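4.2 Does the material have to be laid out flat?

Most printed guides to arranging artificial flowers tell the reader to lay every stem on a table before anything goes into a vase. The claim behind this advice is that a person who can see the whole stock at once makes fewer changes later. We have found the claim repeated in course handouts and on packaging, and we have not found anyone who tested it. The Rimside sessions were meant to be a modest test. Their results are less friendly to the advice than we had been led to expect.

Participants worked in one of two ways. In the flat condition they laid out their stems on a table with the heads at one side. In the bundle condition they drew stems one at a time from an upright holder. Both groups were given the same vase and the same instruction, which was to make something they would be willing to leave on a hall table. We recorded every change of mind, meaning any stem that was pulled out after being placed, and we recorded the time to the point where the participant said they were done.

Over 153 arrangements, the flat condition did produce fewer changes of mind. The difference was small, and it shrank further when we set aside the 14 participants who had taken an arranging class before. People who have been taught to lay stems flat may well do better when they lay stems flat. That tells us about the teaching, and very little about the table. The time saved was also mostly spent in advance, in sorting, turning and lining up. When sorting was counted as part of the job, the bundle group finished first in 31 of the matched pairs and the flat group in 28. We would not build a course on that.

A second claim deserves more doubt than it gets. The Nastomine handbook, which several local classes use, says that a flat layout lets the arranger "read" the lengths of the stems and so plan the height of the finished piece. This assumes that the stems start from a common line. In practice the heads of artificial flowers differ so much in size that people line up neither the heads nor the cut ends with any care. A large head pushes its neighbors aside, and leaves on wired branches spread over the space where the next stem should go. The reader of such a layout is comparing tips that mean nothing, as Figure 6 suggests.
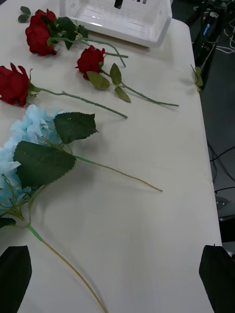 R. Macaraeg

Figure 6. Three artificial red roses and a light-blue hydrangea laid flat, stems toward the right. The tips end at different points across the table, and so do the heads begin at different points on the left.

With so few stems the problem is mild, and a patient person could still judge the lengths by eye. The middle rose, which has the smaller and tighter bud, reaches farther right than the open one at the upper left, but its bud may simply have been set down farther over. Position on the table is a poor stand-in for length. The hydrangea adds a different difficulty: its two large leaves take up room that a plan based on stems alone would treat as free.

The Cladlow classes have answered this by asking students to line up the cut ends against a strip of tape. It is a sensible fix for length, though it does nothing for the leaves, and we have no figures on whether it reduces changes of mind. Until someone collects them, we would treat the flat layout as a habit that some people enjoy.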